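Drawers, Dishes and Other Jobs the Robots Keep Promising to Do

Kitchen Sense by Margit Szűcs
Mar 24, 2022

Every January my inbox fills up with the same question in different words. Should I hold off on a new dishwasher, a new drawer organizer, a new anything, because a machine is about to come along and do it all for me? My answer has been no for as long as I've written this page. It's still no, but I did go looking at what the arms are up to before I typed it again.

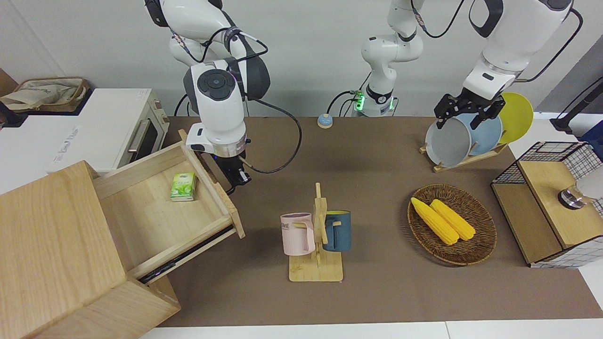
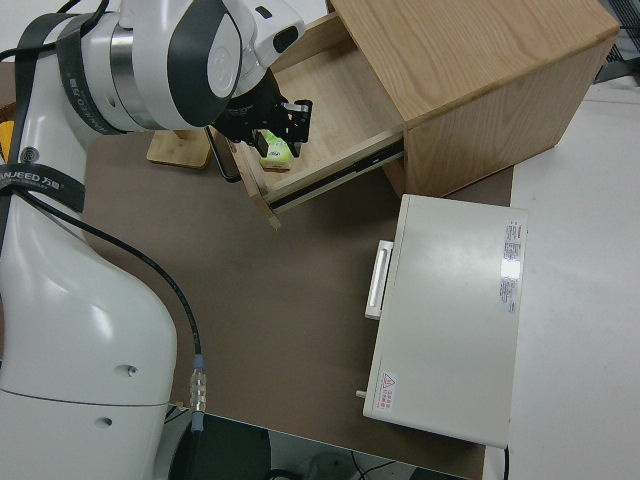 I've been putting plates away since I was tall enough to reach the rack, and I've never once thought of it as a hard job. It's dull, and dull is a different thing. What makes it hard for a machine is that every house does it differently and no house does it the same way twice. A bowl standing on edge in a rack, gripped by the rim with two fingers, is a fair piece of work and I'll give credit for it. But the blue plate and the yellow one behind it still have to come out too, and at my house there would be a whisk, a colander and somebody's lunchbox lid wedged in between. Look at the drawer as well. A pack of tissues in an otherwise bare drawer is a kindness I'd love to be shown. My own tissues live under the takeout menus.

Yaa Osei runs a small cabinet shop, Osei, and fits drawers for a living. I asked her when she'd trust an arm in one. She said she'd think about it when it could find a stuck slide by feel and stop pulling. People yank. Then they call her. She doesn't see why a motor would have better manners.

Then there's money. A reader sent me a quote from an outfit called Titeris that wanted $3000 for a countertop helper, plus $500 to come out and set it up. It would clear "approved tableware" from an "approved surface." I wrote to ask what happened with wet glass and got a brochure back. Maybe the next one will be better – I've got nothing against being wrong – but I wouldn't plan a kitchen around it.

So, what you can do this weekend with the two hands you've got:

Empty the drawer all the way before you sort it. Tip it out on a towel. Anything you haven't touched in 11 months goes in a box in the garage.

If a drawer drags, wipe the metal slides with a dry cloth first. Crumbs are usually to blame. Put on a little dry lubricant afterward and skip cooking oil, it turns to glue.

Stand plates on edge to dry, biggest at the back. Bowls go in front, tilted so the water runs out of the foot.

A mug tree earns its space if you keep it to the mugs you use daily. Load both sides evenly or the light ones will tip over on you.

Corn keeps better in the fridge with the husks on. Once it's shucked, cook it within 2 days. A basket on the counter is fine for an hour before supper and no longer.

Toaster oven crumb tray: pull the plug, let it cool, slide it out, shake it over the trash. Do it weekly if you make cheese toast. I use the Lemau scraper on the burnt bits, although an old plastic card works too.

Several of you asked about the Sevell drawer liners. I've had mine in for a while now and they do stay put, but cut them a hair short or the back edge curls up. Next time, sticky cabinet doors and what to do about the smell under the sink.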